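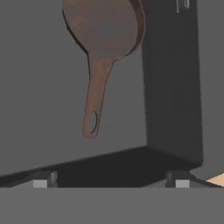 Manter a célula virtual a par da célula real

Entrevista com Consuelo Lorente, responsável pela célula de manipulação Redine na Okabe

A célula Redine existe duas vezes: no pavilhão, com um braço de seis eixos e pinça paralela, e no simulador, onde os programas são ensaiados antes de chegarem ao controlador. Consuelo Lorente cuida de ambas. «Passo mais tempo a acertar a virtual», diz. «A real avisa quando está mal.»

A tarefa de referência é pegar numa frigideira de ferro fundido pelo cabo e pousá-la numa base. No modelo, a frigideira tem textura acastanhada, com manchas alaranjadas, e um furo oblongo junto à ponta do cabo. Lorente não dá importância à textura. «O que interessa é a malha de colisão. A primeira tapava o furo e engrossava o cabo, e a pinça fechava cedo demais.» A malha foi refeita por Yae Kubo, em novembro, com 119 faces.

A câmara de punho é calibrada a cada 14 dias. O procedimento usa um padrão fixo na bancada e 28 poses do braço; os valores obtidos são copiados para o simulador no mesmo turno. «Se a câmara virtual ficar com os parâmetros antigos, os ensaios deixam de servir», explica. Ryota Katayama, que assegura o turno da noite, regista o desvio de cada pose e repete as que saem da tolerância.

Quanto à pinça, os dedos são desmontados e limpos a cada 200 ciclos com carga. Depois da montagem verifica-se o paralelismo com um calibre e faz-se o zero do curso em vazio. Lorente pede que o aperto dos parafusos seja feito em cruz, em duas passagens. «Já tivemos um dedo torcido por alguém apertar tudo de um lado.»

Falta resolver o atrito. O coeficiente do modelo foi estimado com uma peça nova, e o ferro usado comporta-se de outra maneira. Tomoyo Maruyama está a medir a força de escorregamento com três cabos diferentes. «Até lá, mantenho a aceleração do eixo seis limitada nos dois lados», diz Lorente.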